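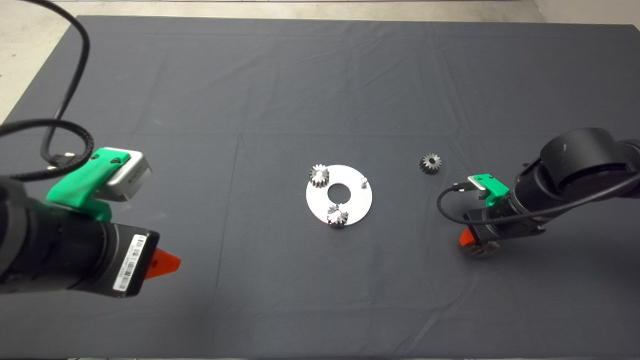 Figure 7.1 Two spur gears on a round plate, a third beside it, and a bare pin.

Chapter 7
Gears, or How to Disagree at a Fixed Ratio

By Rhea Dagdag

Put two gears side by side and you have a pair of paperweights. Push them together until the teeth mesh and you have an argument, because neither can now turn without the other having to turn the opposite way. Most of this chapter is about that argument and how engineers have learned to profit from it.

Start with the pin in Figure 7.1. It is a short, plain post, and students walk past it every year on their way to the teeth, which are more photogenic. But a gear with no shaft or pin through its middle is free to slide off wherever it likes, and it will. The distance between the centers of two meshing gears matters as much as anything cut into their rims. Set the centers too far apart and the teeth rattle. Set them too close and the teeth bind, and you will learn some new words from whoever has to take the thing apart.

The loose gear on the cloth could be mounted on that post. Before you read on, sketch a plate with three pins and three gears, all of them the same size and each meshed with the other two. Draw an arrow on each gear to show which way it turns. Take your time over the third arrow. We will come back to it in Section 7.4, where you may collect your apology.

A word about the cloth. I have taught this course with a cloth on the bench and without one, and the only difference is how much of the lesson is spent on the floor with a flashlight. Dark cloth is best. The creases do no harm.

7.1 What the teeth are doing

A spur gear is the simplest kind there is. Its teeth run straight along the body, in line with the hole through the middle. Other gears have teeth that slant, curve, or spiral in ways that cost more, and we will get to them in Chapter 9, after the midterm has thinned us out. 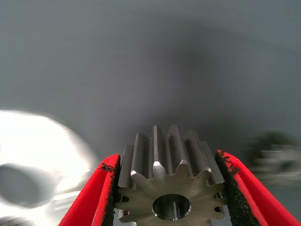 227

Looked at nearly face on, a spur gear is a star with its points trimmed flat. Follow any one tooth back from the face and it becomes a long straight ridge, with a groove on either side as deep as the tooth is tall. The small bright spots at some of the tips in Figure 7.2 are chamfers — edges cut back at a slant so that they are less likely to chip, or to open your thumb. The hole in the hub is called the bore. It has a chamfered rim too, and its wall is much shinier than the face around it, where you can still find the fine marks left by turning.

Now for some arithmetic, which I have put off as long as the publisher allows. Suppose the driving gear on a Votach bench winch has 11 teeth and the gear it drives has 44. Each tooth that goes by on one must push one tooth along on the other. The small gear therefore goes around four times for every turn of the large one. If the small gear turns at 400 revolutions per minute, the large one turns at 100, and it does so with four times the twisting force, less whatever friction takes for its trouble.

Notice that you are never given something for nothing. You may have speed or you may have force, and the gears will trade one for the other all day long at a rate set by whoever cut the teeth.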